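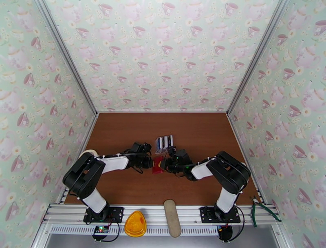 Category: Course Materials / Robot Cell Practice
3 min read
February – Sieglinde Tiedemann

Handout 5: Working rules for two-arm bench cells

These rules apply to every bench cell in the Collgate lab. Section numbers refer to the Ornton cell manual.

5.1 Shared zone. Where the reach of two arms overlaps, only one arm may enter at a time unless the task file declares a joint grasp. In a joint grasp, keep at least 10 mm between gripper tips until both controllers report ready.

5.2 Speed. Joint speed in the shared zone is limited to 8 percent of maximum during teaching. The limit is set in the controller – not in the student script.

5.3 Front rail. Hand tools and spare task objects are cleared from the rail before power is applied to the joints. Pliers left within reach of a base count as a fault at inspection.

5.4 Cables. Leave enough slack for full base rotation. Tie loose bundles below the mounting plate.

5.5 Walls and background. Patterned linings are permitted. Record the pattern in the log before the first run and do not change it within a series.

Faults go on form 1421, countersigned by Peter Štěpánek. Read section 8 before the lab.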